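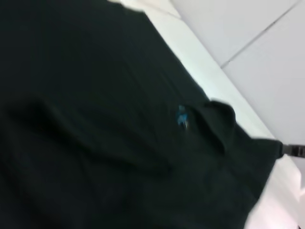 # Budget Line

The form wanted a number by noon. Kirsten Charbonneau had the form open on one screen and the black thing on the other, and was eating crackers over the keyboard.

"How much is a spare gripper?"

"Depends who's asking," said Braulio.

"I'm asking. Flavilthorpe's asking. Box 3, consumables and spares."

Braulio Xolalpa didn't look round. He was watching the cloth. Black on a white table, always the hardest, because the black ate all the folds. The little blue mark helped a bit. The gripper had the corner. Or was against the corner. From the wrist view you never really knew.

"Put two," he said.

"Two what? Pounds?"

"Two grippers."

She typed 2. Deleted it. Typed it again.

The Tuvgate laundry did uniforms, hotel stuff, the odd choir. Kirsten had run the floor for years and now ran the spreadsheet as well, since Flavilthorpe bought the place and sent down a form with twenty-nine boxes. Arm, one, on trial until the end of the month. After that buy it, rent it or send it back in its crate. The crate was in the corridor. People kept putting coats on it.

"Radulović want a hundred and fifty-four a week," she said. "For the rent. That's with the service visits."

"And to buy?"

She told him. He whistled, badly.

"Then rent."

"Rent comes out of running costs. I've got no running costs. I've got a boiler." She scrolled. "Buying comes out of capital. There's capital. There's loads of capital, nobody's touched it since March, only you have to show it pays back in three years."

"Does it?"

"That's what I'm asking you!"

He rubbed his eyes. On the screen, a hump of dark cloth by the blue, a deep crease down the side of it. He made a note. *Dark items - more light?? ask for lamp.*

"Lamp," he said out loud.

"What?"

"Can I have a lamp. For the blacks."

"How much is a lamp?"

"I don't know, Kirsten. Lamp money."

She put Lamp in box 3. Then a question mark. Then took the question mark out, Flavilthorpe hated those, they'd sent back the last form over one. Crumbs in the space bar. Eleven twenty already.

Right. Payback. She tried it with one shift. Didn't pay back. Tried it with two shifts and nobody ever ill. Paid back beautifully. Tried it with the black uniforms taken out and sent over to Molatia by van, like they used to, whites only for the arm, and that was closer, but then there was the van.

"If it only did whites," she said.

"It can do blacks."

"Fast?"

Silence from Braulio. Fan noise.

"It can do blacks," he said again.

She knew what he was at. He'd come with the arm, more or less. Four-month contract, same end date, same line on the same form if you looked, box 17, Operator (temp). If the crate went then so did he. He'd never once mentioned it. He'd shown the night girls how to stop it and how to start it and where to keep there fingers, and he'd fixed the kettle.

There was no box for the kettle.

She went back to the top. Flavilthorpe's notes said *applicants may wish to consider a staged purchase*. She'd read that line twice before and both times thought it was padding. Rang Radulović. On hold, awful flute. Then a man with a cold who said yes, you could do that, the rent you'd paid already came off the price, up to a point, did she want it in writing?

"By noon," said Kirsten.

"Noon today?"

"Yes please."

It came at ten to. She put the figures in, one after the other, not breathing much. Arm, capital. Grippers, 2. Lamp. Training, which had never had its own line before, and which somebody would have to do, for a year at least, going by the notes. She moved Operator out of box 17 and into Training and took off the word temp. The total at the bottom went red, thought about it, went black.

"You spell Xolalpa with an X," she said. "Yeah?"

"Yes. Why?"

"It's for the form."

Now he did look round. She was already signing it, 25th May, wrong box, crossed out, right box. Two minutes to. She pressed send and the little wheel went round and round and the machine next door started its spin.

"Well?" he said.

"They said ten working days." She shook the cracker packet. Empty. "What sort of lamp, anyway? I put down forty quid."

"Forty's good," said Braulio, and turned back to the blacks.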